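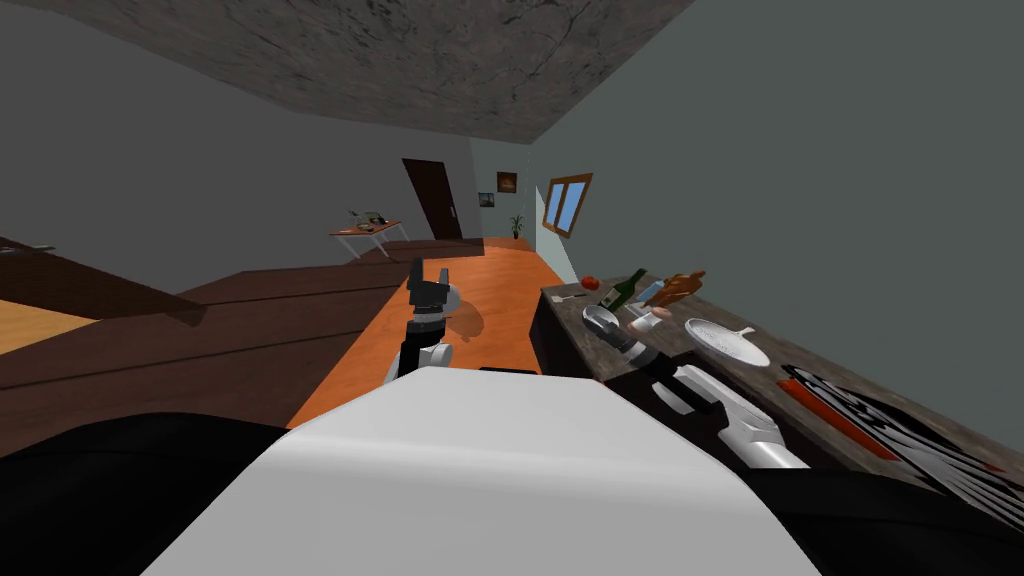 Simulated kitchen, right arm over the counter

Giraldo Parish Letters – read me first

Giraldo is a collection of 2429 short texts from church newsletters of the Gornthorpe parishes. It contains sermons, notices, prayer requests and a few recipes from the harvest supper.

Version 2, updated 17th November

Contents
letters.csv – one text per row, with parish, year and type
parishes.csv – the 19 parishes and their denomination
notes.txt – spelling decisions

Texts longer than 3000 words were divided at a paragraph. Names of private persons are replaced by initials, also in the funeral notices. Bible quotations stay as the newsletter printed them, with the mistakes.

Known problems
The Brulladora chapel changed its denomination in June, and its rows still carry the old one. Some hymn numbers are missing where the scan was weak.

Licence
Free for study and teaching. For reprinting a whole sermon, please ask the Huvska reading room, which keeps the paper copies.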